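4. Open the three legs of the Pokholm desk stand fully and put it on a flat, hard surface. The stand must not rock.

5. Loosen the round knob on the pole. Tilt the shock mount so that its opening looks upward, then tighten the knob by hand.

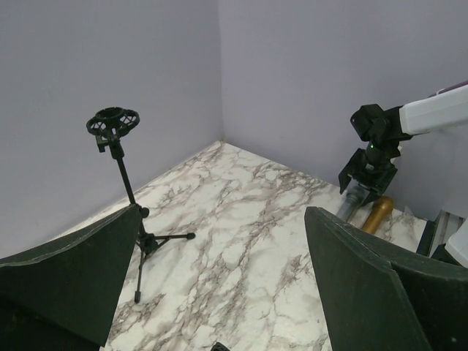
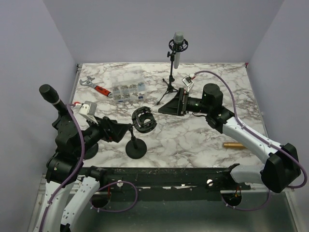
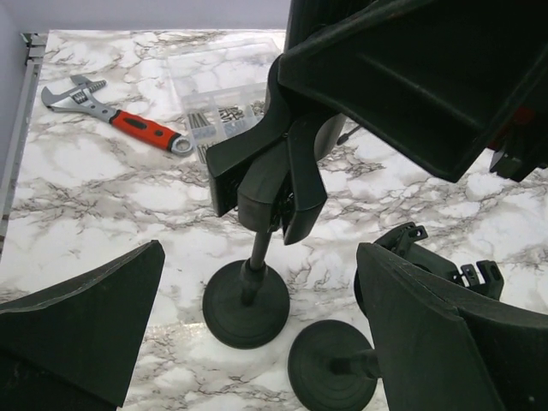
6. Press the microphone into the ring of the shock mount slowly — do not twist it. The microphone must not weigh more than 500 g.

Note: Keep small screws in a box with compartments. The spare screws of the clamp are easy to lose, and they are not sold separately.

CAUTION: Do not use a wrench on the knob. The thread inside is plastic and it will break.

7. Connect the cable and leave 300 mm of it free below the shock mount. If the cable is pulled tight, noise from the table can come to the recording.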